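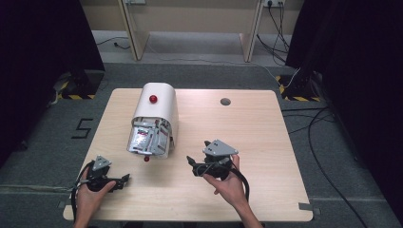
Drilby Household Waste Diary

Self-reported records of packaging thrown away in private homes in the Josstead area. Each row is one item or one group of identical items. Food waste and garden waste are not covered.

Contents

diary.csv - one row per entry
households.csv - one row per household, keyed on hh_id
codes.txt - material codes and their long names
changes.txt - corrections made after first release

Collection

600 households kept a paper diary for 11 weeks, starting in June. Sheets were mailed back every Wednesday and typed in twice by different people. Where the two versions disagreed, Sarmīte Grigaitė checked the paper sheet and entered the final value.

Fields in diary.csv

hh_id: household number, integer
week: 1 to 11
material: code from codes.txt
qty: number of identical items
rinsed: y, n or blank
bin: recycling, trash, drop-off, other
note: free text, lightly edited to remove names and street addresses

Known problems

Foil-lined packets were coded as plastic (PL) in weeks 1 and 2 and as mixed layer (ML) from week 3 on. The early rows have not been recoded. Merge the two codes before comparing weeks.

A blank in rinsed means the question was skipped. Do not read it as n.

Seven households moved during the collection period. Their hh_id did not change, so household size in households.csv is the size at sign-up only.

Weights are not included. Lino Monti weighed a sample of 1,000 items for the Longo report, but the item numbers do not match this release.

Loading

Files are UTF-8, comma separated, with a header row. The note field may contain line breaks inside quotes - use a real CSV parser.

Maintainers

Ornella Barbieri (coding, corrections)
Thongchai Phromma (household file)

Send corrections with the hh_id, week and row number. Requests without a row number will be returned.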